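Still Life Detectives: Why Does a Banana Look Different From a Jar?
9 comments | 300 shares

Grab a table, a few things from around the house and a pencil, because we're going to set up a still life! That's an artist's name for a group of objects that sit quietly while you look at them really, really hard. Fruit is great. So are books. At the Hindham art club we like to add one see-through thing too, for a challenge.
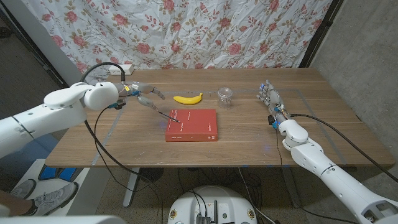

Why do artists pick such ordinary things?
Ordinary things have wonderful shapes! A book is a box with flat sides and corners. A banana is one long curve. Once you can draw a box and a curve, you can draw a bus, a castle or a crocodile.

Now let's talk about cloth. Look at a curtain or a crumpled T-shirt and find a flower or stripe printed on it. Follow it along. See how it bends, and sometimes vanishes into a fold and pops out on the other side? The

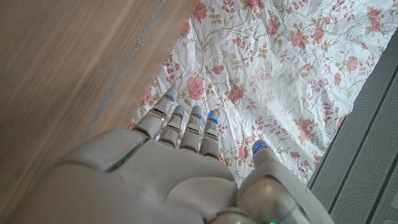 same thing happens to light. The top of a fold catches it and looks bright, while the dip beside it goes dark. Try squinting! The little details melt away and you're left with just light bits and dark bits, and those are what you shade first.

Glass is the trickiest of all (and my favorite). Clear glass lets light through, so you see the table right behind it. But some light bounces off, too, and makes shiny spots. Po-yen Lai, who is in our club, draws the rim of a jar first, then the 2 sides, and leaves the shiny spots as plain white paper.
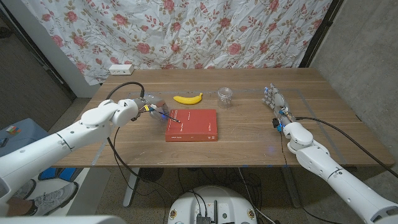 A red book, a yellow banana and a clear glass jar with no lid.

Your turn! Move your chair to the other side of the table and draw it all again. Same things, brand new picture!

Words by Chin-lung Kong
Contact us | © Hindham Art Club | Back to top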